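Betreff: Re: [Spielekreis Nallow] Wohin mit den ganzen Tieren?
Von: Siham Salem
An: Liste Spielekreis Nallow

Liebe Qistina, liebe alle,

entschuldigt, dass ich erst jetzt dazu komme, der November hat es bei uns in sich. Ich habe deine Mail beim Frühstück gelesen, dann noch einmal am Abend, und dann meiner Schwester am Telefon daraus vorgelesen, weil sie mit ihren Kindern genau das gleiche Theater hat.

Qistina Latuheru schrieb:
> Hallo zusammen,
> wir haben aus Irkik eine große Tüte Spielzeugtiere geerbt, Bauernhof, Zoo
> und Urzeit bunt durcheinander. Bisher liegt alles in einem tiefen Korb,
> und jedes Mal wird der komplett ausgekippt, weil das gesuchte Tier
> natürlich ganz unten ist. Aufräumen mag dann keiner mehr, ich übrigens
> auch nicht.
> Wie macht ihr das? Säckchen? Schubladen? Kisten mit Deckel? Und sortiert
> ihr nach Tierart oder lasst ihr es gleich bleiben? Fouad meint, ich solle
> die Hälfte weitergeben, aber ich bringe es nicht übers Herz.
> Liebe Grüße
> Qistina

Also, das mit dem tiefen Korb kenne ich nur zu gut. Wir hatten jahrelang einen, sehr hübsch, geflochten, ein Geschenk meiner Schwiegermutter, und am Ende steckten die Hühner im Geflecht fest. Inzwischen wohnt darin Wolle. Ich schreibe dir einfach auf, wie wir es jetzt halten, und du nimmst dir heraus, was zu euch passt.

1. Die Wanne

Nimm etwas Flaches mit glatten Wänden und runden Ecken. Wir sind bei cremefarbenem Kunststoff gelandet, ohne Deckel. Ich hätte ja gern etwas Farbiges gehabt, aber auf dem hellen Boden findet man auch ein dunkles Tier sofort, und auswischen lässt sie sich mit einem Lappen in einem Zug. Beim Einräumen stellen wir sie auf den Tisch und nicht auf den Teppich. Auf dem Teppich wird nämlich sofort weitergespielt (von mir auch, ich gebe es zu). Die Tiere kommen dann einzeln hinein, eins nach dem anderen — das klingt umständlich, geht aber schneller, als man denkt, und es ist viel leiser.

Die cremefarbene Wanne auf dem weißen Tisch:
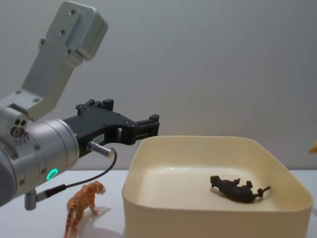
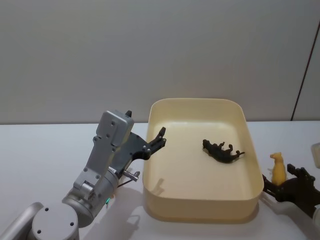
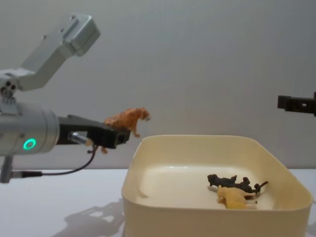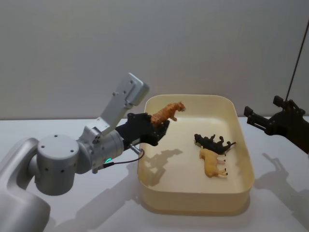 2. Sortieren, aber nicht zu fein

Am Anfang hatte ich ein richtiges System mit Schildchen, Afrika, Wald, Hof, Wasser. Das hat genau so lange gehalten, bis die Frage aufkam, wohin der Storch gehört. Heute machen wir nur noch zwei Gruppen: Tiere, die stehen bleiben, und Tiere, die umfallen. Das ist kein Witz, Mostafa ist darauf gekommen, und die Kinder lieben es, jedes Tier vorher zu testen. Der orange Tiger mit den Streifen ist bei uns übrigens das Lieblingstier, um den gibt es regelmäßig Verhandlungen. Beim schwarzen Tier aus dem zweiten Bild streiten wir noch, ob es ein Dinosaurier oder ein Pferd sein soll. Es darf bis auf Weiteres beides sein.

3. Waschen

Geerbte Tiere würde ich auf jeden Fall erst einmal baden. Lauwarmes Wasser, ein Spritzer Spülmittel, eine alte Zahnbürste für die Mähnen und zwischen den Beinen, danach auf ein Handtuch zum Trocknen. Wenn ein Tier hohl ist und ein kleines Loch im Bauch hat, drück es gut aus und stell es mit dem Loch nach unten hin, sonst müffelt es nach ein paar Wochen. Bemalte Figuren bitte nicht in die Spülmaschine! Wir haben auf diese Weise ein Zebra in einen Schimmel verwandelt.

4. Und wenn es zu viele sind?

Da würde ich Fouad zur Hälfte recht geben. Weggeben musst du nichts, aber du kannst einen Teil in einen Karton packen und auf den Schrank stellen. Nach den Ferien wird getauscht, und dann ist die Freude über die alten Bekannten riesig. Reda macht das schon lange so und schreibt sich sogar auf, wer gerade oben Urlaub hat. So ordentlich bin ich nicht, ich lasse mich selbst überraschen.

Falls du noch eine Wanne suchst: Ich habe eine übrig und könnte sie zum nächsten Treffen mitbringen, sag mir nur kurz Bescheid, ich komme diesmal mit dem Fahrrad und muss ein bisschen planen. Und bring bitte ein paar von den Urzeittieren mit, meine beiden fragen schon danach, seit ich unvorsichtigerweise davon erzählt habe.

Seid alle herzlich gegrüßt, und Mostafa lässt ausrichten, dass er den Kuchen übernimmt — Apfel, wie immer.

Eure Siham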